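Subject: Re: [pokix-league] Blind levels for the Tirkham online qualifier

On the March qualifier, an earlier message asked:

> The draft sheet starts everyone on 2,000 chips with 18-minute levels.
> With 129 entries, do we finish before the server restarts at midnight?
> Also, Jultix shows my test stack as 2,011. Rounding error?

Timing first. I ran the draft structure through the Coughlan spreadsheet. At 129 entries with no re-entry, heads-up play begins at about 11:20 pm, which is too close to the restart. I propose dropping the second break and removing the 75/150 level. Level length stays at 18 minutes.

The 2,011 figure is the bounty counter being added to the stack in the lobby view. The table view reads correctly, and the Pokix export uses the table value, so seat draws and payouts aren't affected. Log out of the lobby and back in after registration closes.

Late registration: the draft says end of level six, the lobby says level four. I've changed the draft to match the lobby.

Still open: whether ties on the bubble split the last Tirkham seat or go to starting stack for the hand. My preference is the latter. Replies to the list, please.

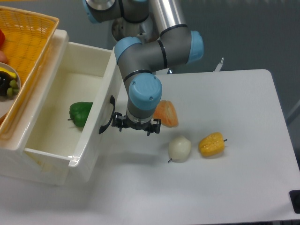 Arm and two-finger gripper beside the open drawer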